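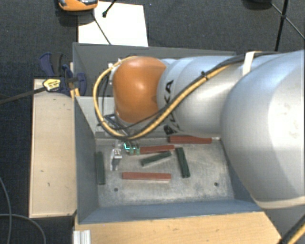

Carville opens up its working rules for bin-picking robots

Free guide covers cable dressing, bin condition, lighting and restart checks, and anyone may copy it

CARVILLE, June — The Fliltside automation group has published its shop rules for robot bin-picking cells, and we could not be more pleased to see them out in the world. The guide is called the Sorkier Code. It runs to five chapters, it is written in plain English, and it can be read, printed, marked up and passed on free of charge.

The rules grew out of the log book kept beside our own cells in Carville. Over two years the log gathered 3,517 entries, most of them short, a few of them rude. We read every one! From them we drew 219 stoppages that a simple written habit could have prevented, and those habits make up the bulk of the guide.

Cables get the longest chapter. A picking arm turns its wrist far more than people expect, and a line that hangs nicely at the home position may be stretched tight at the far corner of the bin. The Code asks teams to drive the wrist slowly to both ends of its working range before any program is run at speed, watching the loop the whole way. Ties must be snug but must not bite into the jacket. Straps are checked at the start of each shift, and a strap that has crept along the arm is put back on its mark before work begins.

The chapter on bins is shorter but it is the one our own operators argued over most. Should a scratched floor be replaced? The answer we settled on is no, provided the parts still lie flat and the vision system still finds them. Worn metal is fine. Sharp edges, loose panels and anything that lets a bin shift under the gripper are not, and clamps holding a bin or its packing are to be tested by hand with the robot stopped.

There is also a good deal about mixed parts. Teams are asked to try every colour and every lying position they expect to meet, including parts that touch one another and parts hard up against a wall — the awkward picks are where the grippers get bent. Results go on a single sheet kept with the cell.

The Code sits alongside the law and the published safety standards, and replaces none of them. A risk assessment is still needed for each cell, and again whenever the tool, the bin or the layout changes. Fliltside's rules deal with the everyday layer underneath: who looks at what, how often, and where they write it down.

Dagdag, our partner on the training side, has turned the restart chapter into a half-day course with plenty of hands-on time. Places are open to maintenance staff, operators and college groups, and no programming experience is needed.

Comments on the first edition are very welcome, above all from people who run older arms or small workshops. A second edition will follow once they have been worked through.

Printed copies of the Sorkier Code can be collected from the Fliltside front desk in Carville.

ENDS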